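Home | About Us | What We Do | Saturday Lunch | Find Us | Contact

About Fultadari

Fultadari is a small catering and table service company in Stalton. We bring fruit, bread, cold plates and drinks to offices, waiting rooms, schools and family events, and we bring the dishes to put them in. When the event is over we come back for the dishes and wash them ourselves.

We started with one route and a borrowed kitchen on Sun Street. The route had 4 stops on it, all within walking distance of each other, and all of them wanted fruit. Fruit is still the largest part of what we do. In an ordinary month we set out more than 600 bowls, and grapes go into a lot of them. 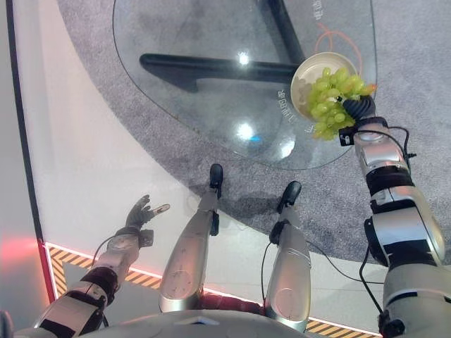
Reading time: 2 minutes

Our grapes are served in bunches. We wash them the same morning, let them drain on racks, and trim the big bunches with scissors so a guest can lift off a small stem without pulling at the rest. Green grapes are the standard choice. Red ones can be ordered from May on, and we don't mix the two in one bowl unless a customer asks.

For grapes we like a shallow, round bowl. A deep one looks generous but the fruit at the bottom gets crushed, and people don't reach down for it anyway. Pale colors work best on most tables - we have tried darker dishes and went back.

The bowls are from Zatura, our own line of serving dishes, which we also rent out without food. The rental list has seven shapes. Bowls go out clean and stacked with paper between them, and they can come back unwashed. Please scrape them first.

Our kitchen is now at 3658 Sun Street, behind the bakery. The counter is open to walk-in customers on Saturday, when we sell whatever fruit and cold plates we have made up that morning. The rest of the week is for deliveries, and orders need to reach us by noon the day before.

We deliver throughout Stalton. For addresses outside town, call the kitchen first and we will tell you if a van is going that way.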